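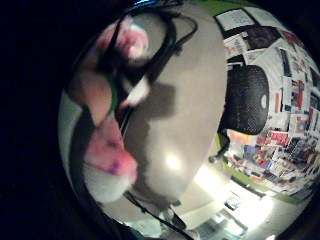
4.2 What the gardeners told us about watering

I went into the interviews expecting to hear about plants, and what I mostly heard about was hoses. We'd picked Garkwood and Dosgate for the survey because both estates had their shared yards replanted under the same landscaping contract, with the same shrubs and the same mulch, and yet the Dosgate beds looked so much better by May that I wanted to know why. I talked to the crews indoors, in a bright room with posters all over the wall (Figure 3), and I let them wander off topic as much as they liked. Selamawit Gebreyes, who ran the Dosgate crew, wandered straight to her watering schedule and stayed there for most of the morning!

Her crew watered deeply once a week, on Tuesday, starting before the sun got onto the beds. The Garkwood crew watered a little every evening — their contract said "daily," so daily it was. When Chiến Quan and I dug down beside the shrubs we found what you'd probably guess. The Garkwood roots sat close under the mulch, and the Dosgate ones had gone down well past the depth of my trowel. We dug 6 test holes on each estate, all on the shady side, and I wish now we'd done the sunny side too.

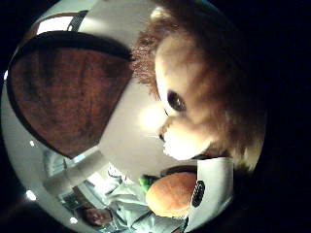 The other thing that kept coming up was mulch. Both estates were supposed to get 80 millimeters of shredded bark, and both did at planting, but Garkwood never got topped up. By the time we measured, the bark there had thinned so badly in the corners that I could see bare soil between the pieces. I can't fully pull the mulch effect apart from the watering effect with the data we have, and Pauline Treloar was right to push me on that when she read the first draft. My own hunch is that watering mattered more, but I'd call it a hunch and leave it there.

Losses told a similar story. Out of 300 shrubs planted on each estate, Garkwood lost far more over the first summer, mostly along the parking lot edge where the heat comes up off the asphalt. Dosgate has a parking lot edge too, and its shrubs looked a bit scorched but they hung on.

Figure 3. Interview room used for the crew conversations in Section 4.2.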